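Jareslow Town will play in green from April, ending 51 seasons in red and white and starting what promises to be at least as many seasons of arguing about it.

The club told supporters by email, shortly after 11 at night, that a new shirt deal with Elico had "opened up the palette". The palette has opened up as far as one colour, described in the same email as Deep Allier. It is green. The away shirt will also be green, though a different one.
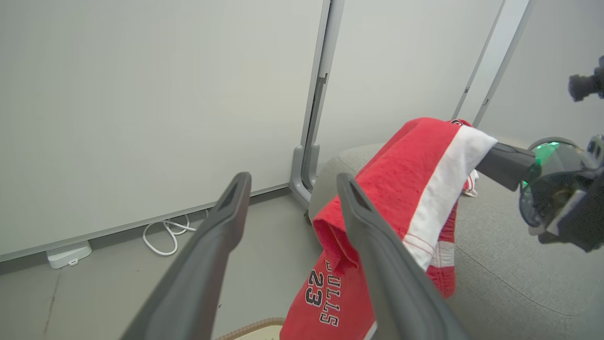

*By our sports desk*

Supporters were invited to a meeting at the Adeyemi Stand bar, which holds 100 and was asked to hold rather more. The chairman's statement was read out twice - the first time nobody could hear it, and the second time they could. Questions had been limited to 2 minutes each, a rule which lasted until the first question.

A petition to keep the red has passed 500 signatures, a respectable total for a club whose last home gate was smaller. Several signatories gave their address as "the away end", and the club says it is looking into those.

Old shirts will still be welcome in the ground, and the club shop is selling off what it has left at half price. By lunchtime the only sizes remaining were child's small and one enormous goalkeeper's top, which is yellow and has not been consulted on.

The council has confirmed that the red benches outside the station will stay as they are until they next need painting. They were last painted in time for the cup run, so there is no hurry.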